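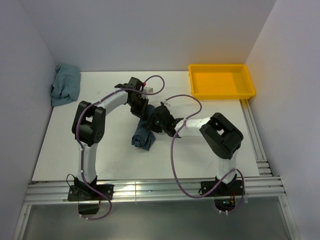 Rolled cloth on a white tabletop.

Grants > Basness Fund > Progress reports > Le Roux Street Mending Library

12 Feb 2021

Dear Naledi Ngcobo,

You asked for two pages and no adjectives. I can manage the first part.

We opened the mending library in June with a shelf of donated fabric, two sewing machines and a kettle. The kettle has had the heaviest use. Since then 138 garments have come in for repair and most have gone home again. Five are still on the rail under the window, including a wedding jacket whose owner has stopped answering the phone. We have grown fond of it.

Jeans remain the bulk of the work, nearly always at the inner thigh. Our application promised "a broad range of textile skills." What the neighborhood wanted was crotch patches, and Yeshi Alemneh can now do one in about 28 minutes, including the conversation.

The evening classes went less well. We planned for in-person groups and then spent the fall teaching darning over video, which mostly meant looking at people's ceilings. Sixty people signed up and a fair number stayed to the end. A few have sent in socks. The socks are holding.

Money. We are under on travel, for reasons you will have guessed, and over on thread. The Pliltico thread in the original budget was cheap and snapped at a hard stare, so we moved to Trorkora in the second quarter and would like to stay there. The revised sheet is attached. The line marked "misc." is needles — I have asked for it to be renamed.

Still open: the lease on the back room, which the landlord will discuss "soon," and the sign, which has the phone number wrong by one digit. A very patient dentist has been taking our calls.

For next quarter we want to add a monthly zipper clinic and sort the fabric shelf by weight. Color looked lovely and helped no one find the denim. We'd also like your okay to shift the unspent travel money to thread before the end of the period.

Yeshi Alemneh
Mending Library Coordinator

3 comments | 5 shares

Contact | © 2021 Le Roux Street Mending Library | Back to top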